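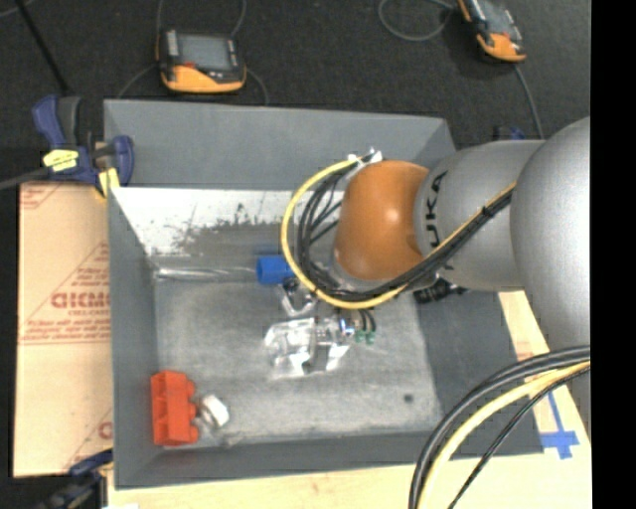 3. The words people use for wear

3.1 What the diaries contain

The Flirnlow diaries gave us 1,506 entries in which someone stopped in front of an ordinary object and wrote down how it had worn. We had hoped for short notes along the lines of "stair edge, rubbed". What came back was far richer, and reading it through was one of the great pleasures of this project. People wrote about the dip in a church doorstep, the pale crescent on a chopping board, the shine on a bus pole, the soft grey bloom that spreads across the inside of an old enamel basin. Many went back to the same object weeks later and argued with their own first entry.

Diarists were asked for three things: the name of the object, a description of the mark in their own words, and a guess at what had made it. They were free to leave the third part blank, and quite a few did. We kept all spellings as written, including dialect words, and grouped the entries only after both coders had read the full set once without taking notes. Struan Guthrie, who transcribed the handwritten diaries from Ploltness, added a margin note wherever a word had been crossed out and replaced. These notes proved so useful that we have treated the crossings-out as data in their own right (see 3.3).

3.2 Marks that take away and marks that add

The clearest division in the material is between words for loss and words for gain. Loss words include worn, rubbed, thin, dished, bald, hollowed and the lovely Ploltness term "smoored", which diarists used for a surface that has gone dull and slightly soft at the same time. Gain words include scuffed, stained, streaked, caked, furred and bloomed. On paper the two groups look easy to tell apart. In the diaries they run together constantly, and often within a single sentence: a kitchen step is "worn black", a banister is "rubbed brown", a tabletop is "bald with rings on it".

We think this mixing deserves proper attention. When a coating goes, what lies underneath is often a different colour, and the eye takes that new colour as something laid on top. The reverse also happens. Dirt settles in fine scratches and makes a smooth panel look pitted. Figure 1 shows the difficulty well on the inside of a grey bin. Just below the back panel there is a bright white worn area with dark grey scuffs and speckles scattered over its middle and lower edge, while the floor is a lighter, mottled grey with pale smudges and scratches. Is the white a loss and the dark a gain? A diarist who writes "scuffed white" and one who writes "worn, then marked" could both defend their choice, and a reader would have trouble saying which had looked harder.

For coding we therefore allowed an entry to carry both labels. An earlier trial had forced a single choice, and the coders disagreed so often on metal, plastic and painted wood that the results told us more about the coders than about the diaries. Allowing both settled most of these cases at once. Stone remained stubborn, and we return to it in section 4.

3.3 Crossings-out

There were over 100 places where a diarist struck through one wear word and wrote another. Almost all of them move in the same direction, from a general word towards a particular one. "Damaged" becomes "chipped". "Old" becomes "thin at the lip". "Dirty" becomes "grey where hands go". We find these small corrections thrilling, as they catch a person in the act of looking again.

A handful go the other way, and they are worth quoting. One diarist began with "scratched by the cat", crossed out the last three words, and left only "scratched". Another wrote "burnt", then "burnt?", then "brown". Both writers had started with a cause and backed off to what could be seen. This kind of retreat is rare in the household diaries and rather more common among people writing about public places, where they could not ask anyone what had happened.

3.4 Handling, weather and the Oksanen scale

The Oksanen scale sorts wear into nine steps, running from a faint change of sheen up to a hole. It was drawn up for floor coverings and works beautifully for them. We tried it on the full set of diary entries with mixed luck. Doorsteps, stair treads and worktops fell neatly into place. Objects that are held did not. A tool handle can be deeply polished and still be in finer condition than on the day it was bought, and more than one diarist said so with real warmth. ("Took my grandfather forty years to get it this good.") On the scale, such a handle scores as badly as a ruined carpet.

Weathering raised another problem. The Drurkano benches along the harbour front at Ploltness have seats that have silvered in the open and darkened under the shelter roof, and diarists sitting on the same bench called one end worn and the other end new. We visited in May, early in the morning before the benches were busy, and spent a happy couple of hours moving from seat to seat. The darker planks felt smoother to the palm. The silver ones were furry, with the grain standing up. If wear is what use does, then the end described as new had probably seen more of it, as everybody prefers the shelter when it rains.

We have kept the scale as a rough guide to depth and dropped it as a guide to condition. Depth is what it measures best, and the diarists' own words do the rest of the work very well.

3.5 Guessing at causes

Where the third part of the entry was filled in, hands and feet account for most of the guesses, followed by water, then sunlight, then furniture being moved. Pets come up more often than children, which surprised the parents on our team. Guesses about feet tend to be brief and confident. Guesses about hands are longer and often include a small story about who stands where, who leans, and who always pushes the door in the same spot.

We did not check the guesses against any record of use, and for most of the objects no such record exists. They are treated in what follows as evidence of how people read a surface. The next section takes up the stone entries, beginning with the doorsteps.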